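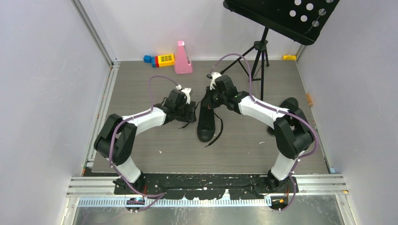 Garba House Shared Workrooms
Monthly Safety Inspection: Checklist and Comments

Inspection date: 2026-08-17
Inspected by: Adaeze Ogundipe
Received for the building by: Suleiman Edet
Areas covered: entrance hall, corridors, workrooms on both floors, store, kitchen, rear yard

Ratings used: S (satisfactory), A (attention needed), U (unsatisfactory), N (not inspected)

1. Means of escape

1.1 Final exit doors open fully without a key: S
1.2 Corridors clear to their full width: A
Comment: Flattened cardboard was stacked against the wall outside the Provudness office. The tenant was asked to remove it the same day. This was also recorded at the previous inspection and a written notice will now be issued.
1.3 Exit signs in place and lit: S
1.4 Self-closing doors close fully from any angle: U
Comment: The door at the head of the rear stair stops short of the latch. The closer has been adjusted before and should now be replaced. Staff are reminded that the door is not to be wedged.

2. Fire equipment

2.1 Extinguishers on brackets, pins and seals intact: S
2.2 Service labels in date: S
Comment: All labels run to December. The contractor's visit is to be booked before the end of the preceding month.
2.3 Fire blanket in kitchen: S
2.4 Call points unobstructed: A
Comment: A coat stand had been placed in front of the call point in the entrance hall. Moved during the inspection.

3. Electrical

3.1 Sockets and switches free from damage: S
3.2 Extension leads not joined end to end: U
Comment: Two leads were found joined beneath the reception desk to supply a fan heater. Disconnected. Portable heaters are not permitted without written consent from the building office.
3.3 Test labels on portable appliances: A
Comment: The kettle and the laminator carry no label. Both to be withdrawn from use until tested.
3.4 Distribution cupboard locked, 500 mm kept clear in front: S

4. Workrooms

4.1 Floors free from trip hazards: S
4.2 Work surfaces sound and free from sharp edges: S
4.3 Lighting adequate for the task: A
Comment: One fitting in the Skostico room flickers when first switched on. Reported to the electrician.
4.4 Ventilation grilles clear: S

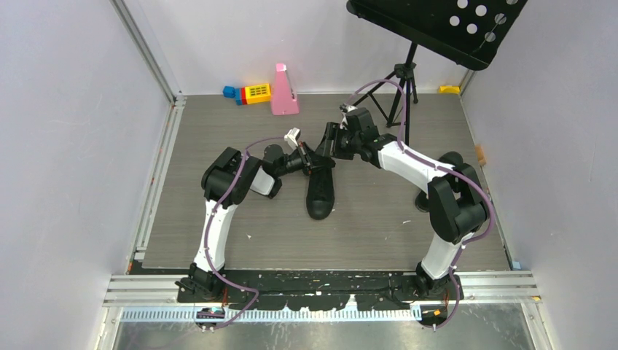 Item 4.2. Work surface, grey wood-grain finish.

5. Store and shelving

5.1 Shelving fixed to wall: S
5.2 Load notices displayed: U
Comment: The notice on the left-hand bay is missing. The limit is 50 kg per shelf, evenly spread. A replacement notice is to be fitted before further stock is put away.
5.3 Heavy items stored between knee and shoulder height: A
Comment: Boxes of printer paper belonging to Prulamari are on the top shelf. To be brought down.
5.4 Kick stool available and in good order: S

6. Kitchen, first aid and welfare

6.1 First aid box stocked against list: A
Comment: Eyewash is past its expiry date. Plasters are low.
6.2 Names of first aiders displayed: S
6.3 Hot water notice at sink: S
6.4 Refrigerator clean, food labelled: S

7. Rear yard

7.1 Bins kept away from the building: S
7.2 Surface even and drained: A
Comment: The slab beside the drain cover has sunk at one corner. Marked with paint pending repair.
7.3 Gate lock working: S
7.4 Cycle store: N
Comment: Key not available.

Actions outstanding

Replace door closer, rear stair. Suleiman Edet. Within 3 working days.
Fit load notice, store. Suleiman Edet. Before stock is next put away.
Replace eyewash and restock plasters. Adaeze Ogundipe. This week.
Written notice to Provudness concerning the corridor. Building office.
Inspect cycle store once key is obtained. Adaeze Ogundipe.

Tenants who wish to query a rating should write to the building office, quoting the item number.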